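Home | Issues | Topics | Authors | Submit

Filed under: Robot Learning, Simulation

4.2 Turning knobs from a wrist view

We now come to the result that surprised us most. The Lavevico policy was trained on door opening and knob turning together, and we expected the two skills to get in each other's way. They share very little on paper: one needs a long pull on a bar, the other a small twist of the wrist. Yet the joint policy solved 57 of the 58 knob trials in our simulated kitchens, while the version trained on knobs alone solved only 22. We ran the whole set again with new random seeds because we did not quite believe it, and the gap stayed.

Each trial starts with the arm at a random pose in front of the appliance. The policy gets the wrist view, the joint angles and a short text command, and it must bring the named knob to within nine degrees of the target angle. No depth map is given. The Tinier encoder, which we kept frozen in all runs, handles the image at every control step. Everything downstream of it is small enough to retrain overnight on one machine, so we could try many more variations than we had planned!

Why should doors help with knobs? Our best guess is that pulling on a handle teaches the policy to keep the wrist lined up with a surface while in contact, and that this carries over. When we removed the contact phase from the door data and kept only the approach, most of the gain went away. The Salameh split makes the case harder, as it holds out entire kitchen layouts, and the joint policy still came out ahead there.

The camera angle matters too. With an appliance door standing open next to the controls, the policy has to pick out a small target beside a much larger handle, and two knobs of the same shape have to be told apart mostly by position (Figure 9).
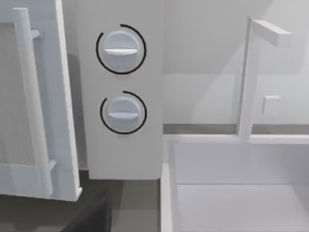
Figure 9. Simulated kitchen with an open appliance door, two stacked knobs, and a sink to the right.

The single failure came from the lower knob: the gripper closed too early and slid off the grip bar. We saw the same slip now and then during training — always on a fast approach — and a lower speed limit near contact made it rarer. Section 4.3 repeats these tests with the Maltatska controller in place of ours, using the same seeds and commands.

Related articles
Contact Phases in Simulated Door Opening
Frozen Encoders for Small Control Policies
Holding Out Whole Layouts: Notes on Kitchen Benchmarks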